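Chapter 6
Who Pays When the Airplane Sits Still?

I learned most of what's in this chapter by getting it wrong. My first job out of school was with a small charter outfit called Zandcombe, and on my second morning the owner, Kwabena Kwofie, handed me a ledger and asked me to tell him what one hour of flying cost. Easy, I thought! I added up the fuel, the pilots' pay, the landing fees and a bit for maintenance, divided by the hours flown, and walked back into his office feeling pretty pleased with myself. He looked at my number for maybe two seconds. "And the hangar?" he said. "And the insurance? And the note at the bank?"

I'd left all of that out, you see. I had priced the flying and forgotten the airplane.

So this chapter is about the airplane, and mostly about the airplane when it isn't going anywhere. In Chapter 5 we looked at how a charter company finds its customers and quotes a trip. Now we're going to look at what has to be in that quote if the company wants to be around next January. We'll use a made-to-measure set of books from an operator called Nodberg, with one light jet, and we'll stay with that same jet all the way through so you can get comfortable with it.
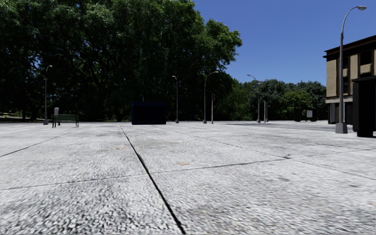 6.1 Two kinds of cost

Let's start with the split you'll use for the rest of the book. A variable cost goes up when you fly more. Fuel is the big one, then engine reserves (money set aside for each hour toward the next overhaul), landing fees, catering and crew travel. If the jet doesn't fly, you don't pay them.

A fixed cost doesn't care. Hangar rent, insurance, the loan payment, salaried pilots, their yearly training, the chart subscriptions. You could lock the door and go fishing for a month and every one of those bills would still show up.

I can hear some of you asking where maintenance goes, and it's a fair question. It goes in both. An inspection that comes due after so many flight hours is variable. An inspection that comes due on a calendar date is fixed, and it'll ground the jet even if the thing has barely moved. When Noman Dogar took over the maintenance books at Nodberg, he found the two lumped together on a single line, and it took him most of a winter to pull them apart. Please keep them on separate lines from day one. You'll thank me (or you'll thank Noman).

6.2 Spreading it out

Say our jet flies 600 hours in a year. The fixed costs get divided over all 600, and each hour carries a fairly small slice. Now say business is slow and the jet flies 80 hours. Same hangar, same insurance, same loan, and each hour now has to carry seven and a half times as much! Fuel per hour hasn't changed a bit. The customer in the back seat is sitting in the very same chair, yet the trip costs the company far more to provide. 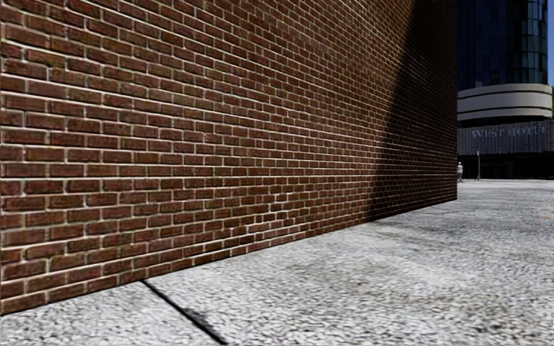
Students tend to draw the cost-per-hour curve as a straight line sliding down, and I'd like to talk you out of that early. The first extra hours bring the average down in a hurry, and later ones hardly move it. Think of a long brick wall seen from one end, with the courses big and easy to tell apart close to you and then squeezed into thin lines toward the far corner. Those near courses are your first hours. By the time you're up around hour 536, adding another one changes the average by so little that you'd need a sharp pencil to find it. Dela Adjei, who taught this course with me for years, used to make everyone plot the points by hand before they were allowed near a spreadsheet, and I still think she was right.

6.3 The empty leg

There's one more thing to set up before we get to the worked problems. A charter jet that takes a family from Bellham to the coast usually has to come home, and often it comes home with no passengers. Those hours burn fuel and wear out tires like any others, but they don't always bring in money. So when somebody tells you how many hours an airplane flew, your next question should be how many of them were paid for.

Keep that in mind as you read the Nodberg log on the next page, where 17 of the trips are marked "repo," short for repositioning. Go through it with a pencil and write P for paid or E for empty beside each leg. We'll need your marks in 6.4, where we work out a break-even rate.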